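Last updated: August, 4:40 pm

Notebook, Flotlow bench, bowl stacking

Great afternoon! Picked up after lunch at episode 736 and the left arm is finally behaving. Rodrigo re-zeroed the wrist and the drift we kept grumbling about is gone from the plots. Target for this task is still 3000, so a long way to go, but 200 in one sitting looks doable now.

Teresa and I swapped every 9 episodes to keep our hands fresh. Her grasps are slower than mine and a lot cleaner, and I'd love to see whether the policy picks up the difference (tagging operator in the metadata from today on, Bronwyn please check the field name).

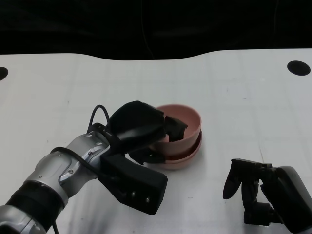

Left gripper on the rim of the pink bowl, one finger inside and one under. Right arm parked.

Rim grasps are the ones I want more of. With the bowls stacked, the lower finger has to find the upper rim without taking the other bowl along, and when that goes right it feels wonderful on the leader arm. Keep the double lifts too, label them "recovery" and carry on, don't trim.

To do: shift start positions nearer the far edge, ask Conceição about disk space on Brandão, try the right arm for the same grasp. Want to see those curves!

We use cookies to remember your settings. Accept / Manage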